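Small Goods and Where They Go: Notes on Household Storage
Unit 4, with reading for the next meeting 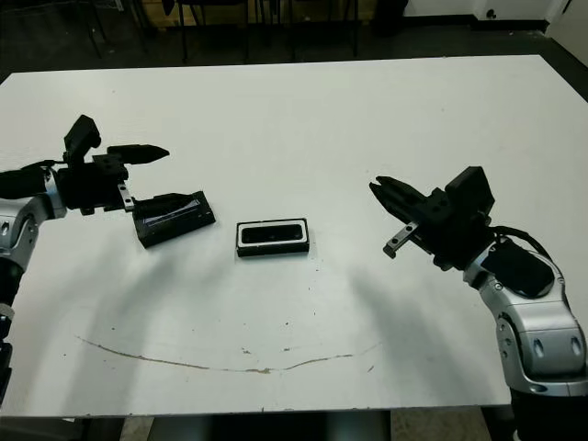

Jakab, October

Most of this unit deals with small things kept at home: keys, chargers, batteries, buttons, spare screws. Furniture and clothing were covered in Unit 3. Please read Fekete, chapter 2, before you start on the exercise.

1. Terms

A "small good" in these notes means any item that fits in a closed hand and is kept for use. Food is left out. So is jewelry, which people store by different rules.

A "landing place" is any flat surface where things are put down on the way to somewhere else. Kitchen tables and hall shelves are the usual ones. Viktória Fekete separates landing places from "homes", meaning the spot a person names when asked where a thing belongs. The two are often in the same room.

2. The Terkadance survey

Sveva Bianchini's survey of the Terkadance apartments is still the main source for this unit. Her team listed 2632 small goods in 88 households. Almost 700 of them were found on a landing place, and the rest were in drawers, boxes, bags and pockets.

Two points to note from her tables:

Black and dark gray items were reported lost more often than light ones. Bianchini puts this down to dark drawers and bags. On a pale surface the difference went away.

Households with one large table had fewer landing places in all, but more items on each. Households with several small tables spread things out and took longer to find them.

The survey was done by visit, with notice given ahead of time. Some people will have tidied up. Bianchini says so in her appendix and does not try to correct for it.

3. Fekete's objection

Fekete argues that the survey treats a landing place as a fault in the system. In her own interviews, people used the table as a kind of list. A battery left out meant that a clock needed one. Putting it away would have removed the reminder.

She also questions the word "lost". Many people used it for an item they had not looked for yet. Chapter 2 has the interview questions in full - look at how she words the fourth one.

4. Exercise

Choose one surface in your home. Write down what is on it in the morning and again at night, for two days. Mark each item L (landing) or H (home). Ask one other person in the household to mark the same list without seeing yours. Bring both lists to class.

If you live alone, use a shared surface at work or in the Himanent reading room.

Reading
Fekete, chapter 2
Bianchini, tables and appendix only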